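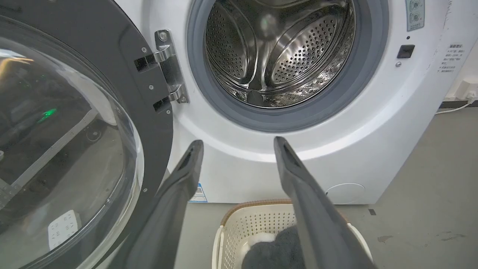 Microfiber Release from Polyester Fleece in Household Front-Loading Machines

Home | Projects | Reports | Archive | Contact

Ieva Priedītis and Zdenka Kos
Submitted 2022-09-17
3 min read

1. Background

Synthetic fabrics lose short fibers when they are washed. Some of these fibers pass through the drain filter and enter the sewer. Published results are hard to compare, as they use different fabrics, loads and filter sizes. This project looked at one fabric and two variables: water temperature and spin speed. Detergent type was left out.

2. Materials

The test fabric was undyed polyester fleece supplied by Lollier. It was cut into equal squares and the edges were heat-sealed, so that loose threads from cutting would not be counted as wash loss. Drain water was collected in a Hakari settling tank with a capacity of 20 liters. Filter discs were dried and weighed before use. An unscented liquid detergent was used in all runs, at the dose printed on the bottle for soft water.

3. Method

Each run used the same short program. The drum was rinsed twice with no load before a new piece of fleece went in. The first rinse was discarded and the second was filtered as a blank. The door seal was wiped with a damp cotton cloth between runs.

Ten-milliliter samples proved too small in the trial stage and gave unstable weights. The sample volume was raised to 2000 milliliters for all reported runs. Samples were stirred, drawn through the disc under vacuum, and dried overnight in a covered dish. Each combination of settings was repeated 10 times.

4. Results

Warm washes released more fiber by weight than cold washes at both spin speeds. The effect of spin speed was smaller and was not consistent at the cold setting. Fiber loss was highest in the first wash of a new piece and fell over the next four. Blank values were low except in one series, which was repeated after the drain hose was flushed.

5. Limits

Weighing does not separate polyester from detergent residue. The Popescu correction was applied, but it was worked out for powder detergent and may overstate the residue here. Fibers shorter than the pore size of the disc were not captured. Only one fabric was tested, and worn garments may behave differently.

6. Further work

A Volevance inline filter was ordered in March but arrived after the last run. It should be tested with the same fleece and the same sample volume.

Previous report | Next report | Back to top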